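Gray, Mostly: A Gallery from the Orklow Flat

The paint company calls it a calm neutral for every room. We have heard that before. The last calm neutral went lavender as soon as the lamps came on, and it took two coats of something else to bury it. So when we redid the Orklow flat in February, we agreed to keep a page of the grays and to be rude about them where they deserved it.

Some background for anyone who didn't follow the earlier pages. The flat has a north-facing front room, a hallway with no window, and a back room that gets sun until almost 2 in the afternoon and then gives up. The previous owners had papered all of it. Under the paper was plaster the color of old tea, and under that, in the hallway, more paper.

Our shortlist came down to Narkumau, a gray that the leaflet describes as "weightless," and Flovstead, which costs more and is described at greater length. I don't believe in weightless paint. I also don't believe in sample cards, which are the size of a bus ticket and printed on shiny stock. Get close to the real thing or don't bother.
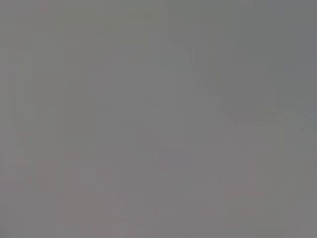
CLOSE UP

Gray with a bit of taupe in it, very soft, nothing sharp to hang on to. Toward the upper right it goes cooler and bluer, with a faint slanting line where the change comes.

At the far left there's a narrow strip that leans green, almost olive. Look for it in the top half. It is slight, and I would still think twice about any leaflet that promised me one color.

NOTES ON CHOOSING

My view, for what it's worth: a gray is at least three colors and you will only like one of them. Look at it in the morning and again after supper. Put the sofa fabric next to it. Ours is from Võ, sold as "stone," and beside a warm gray it looks like a mushroom — a nice mushroom, but we had paid for stone.

I'm also not convinced by the advice to paint a test square on every wall. We did it in the front room and spent a week looking at squares. One big board you can carry from room to room does the same job and doesn't leave ridges.

The hallway is still undecided. Flovstead is ahead, mainly on the grounds that the tin is already open. The back room gets its second coat next, and the ceiling stays white whatever the leaflet says about "wrapping the space."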